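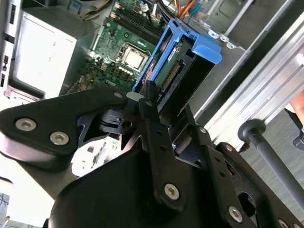

*Dell tower, processor in its socket, heatsink off.*

# About Brornex

Brornex takes in used desktop computers from offices and schools. We opened in March with 57 towers from Jitwood and now handle 1000 a year. 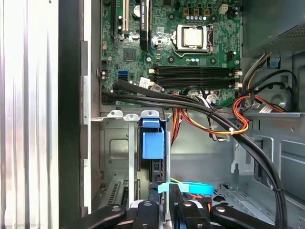
*Board with all four memory slots empty.*

Each case is opened and checked at the bench. Parts that pass go back into use, and
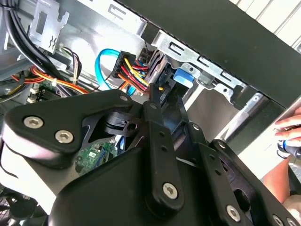

the rest are sorted by type for Florkel, our recycler. Cables are kept if the plugs are sound. We hold 300 tested power supplies on Long Street.

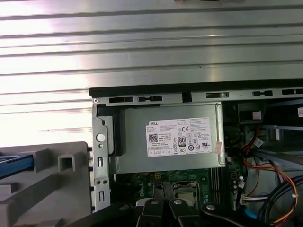 *Dell power supply with its rating label.*

Drop-off is by appointment.

Page updated 23/08/2019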